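# About Rollosano

Rollosano records manual tasks for robot arms. Customers send us a description of a task, we build a small version of it, and our operators guide an arm through it until there are enough clean runs to train on. The company was founded by Svenja Prantl and Emil Aigner and now has 7 employees.

## How we work

Two methods are in use. In hand guiding, the operator holds the arm near the wrist and moves it through the task with the joints released. In remote control, the operator sits at a separate station and drives the arm with a smaller leader arm. Hand guiding is quicker to set up. Remote control keeps the operator's hands out of the camera view, and most customers ask for it.

A standard order is 200 accepted runs per task. Object positions are changed between runs according to a printed layout plan. Runs with a collision, a dropped object or a pause longer than 6 seconds are marked and stored separately.
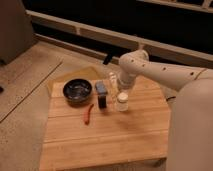 Kitchen and tabletop tasks make up the largest share of our orders. Clear glass and glossy dark surfaces are included on purpose, as depth sensors handle both poorly. Small lids and caps need a slower approach, and the operator is allowed one correction of the wrist angle before the run is rejected.

Joint angles, gripper state and camera video are stored with a shared clock. File formats are agreed on before recording starts. Our in-house review tool, Prilum, plays back all channels together and exports the accepted runs.

## People

- Svenja Prantl: management, customer contracts
- Emil Aigner: arm hardware, calibration
- Leonie Pfister: operator training
- Valentin Fankhauser: Prilum, data export

New operators train for two weeks before their runs count toward an order.

## Contact

Send task descriptions to the office with a list of objects, their weights and the arm model to be used. Arms with a reach over 825 mm do not fit our stations.

Page last updated June 8, 2021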